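The Club That Does Laundry for Science

I thought I knew what a robotics club did with its evenings. You build a little cart, you drive it into another little cart, somebody's battery falls out, everyone cheers. So when I joined the Culberg student robotics club back in February (as the oldest beginner by a very wide margin!) I was not expecting to spend my first session folding.

But folding is what we do! Our team is called Womevlow, and our project for the summer showcase is teaching a robot to handle clothes. Before it can learn anything, it needs people to show it how, over and over, with grippers held in our own hands. We've set ourselves a target of 400 recordings, and as I write this we have 154. I try not to do the math.

Towels were first, and towels are lovely. They lie flat, they have corners, they forgive you. Then we got cocky and moved on to the puffer jacket.

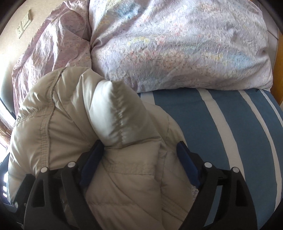 Two Grippers Are Harder Than One

My trouble is that I keep wanting to use my fingers. You squeeze the trigger, the jaws close, and there's a little moment where you have to trust that you've got enough fabric. Puffy quilting makes that a real guessing game – grab too little and it slides away, grab too much and you've got a fistful of sleeve and no idea which way it's facing.

The other teams have it easier, I think. Stonix is stacking cups (cups!) and Wan is sorting screws, and both of them pack up well before we do. We're usually still arguing about collars. There are 6 of us on Womevlow and we have at least that many opinions on the right way to fold a jacket.
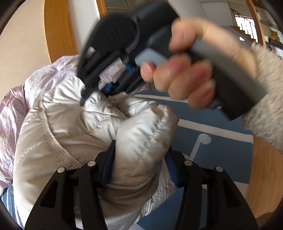 I've come around to the view that the sleeves should go in first and the bottom should come up last, though I was outvoted on this and am still a bit sore about it. Whichever way we go, everyone has to do it the same, or the recordings won't match up and we'll have to start the whole batch again. We've done that once already. I ate a lot of crackers that night.

The showcase is on 25th July, and each team gets 11 minutes. I've been practicing at home with kitchen tongs and my winter coat, and I can now get one sleeve in without swearing.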